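Nallach kitchen doors: questions we get

Do soft-close hinges last?
Some do. Be wary of any "lifetime" promise – ask whose lifetime. 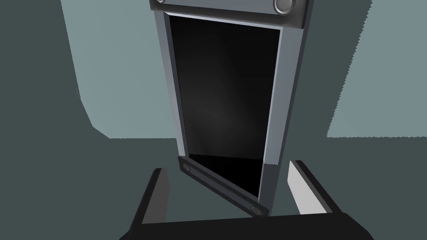

Dark glass in a grey surround.

Is tinted glass worth paying extra for?
Rarely. It hides clutter and shows fingerprints. 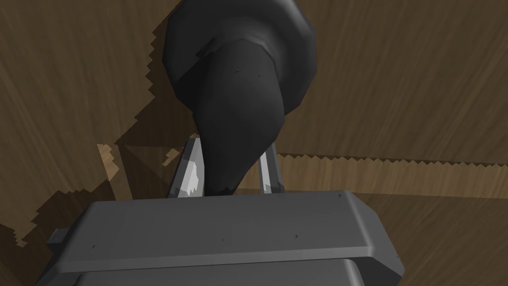

Can I wipe doors with vinegar?
People swear by it. I'd stick to soapy water.
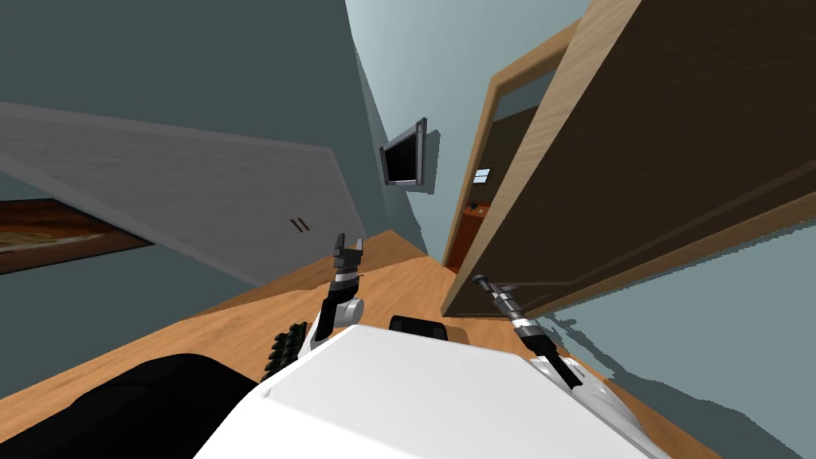

Will new doors raise my house price?
Sellers say so. I've yet to see proof.

Benedikt Ruchti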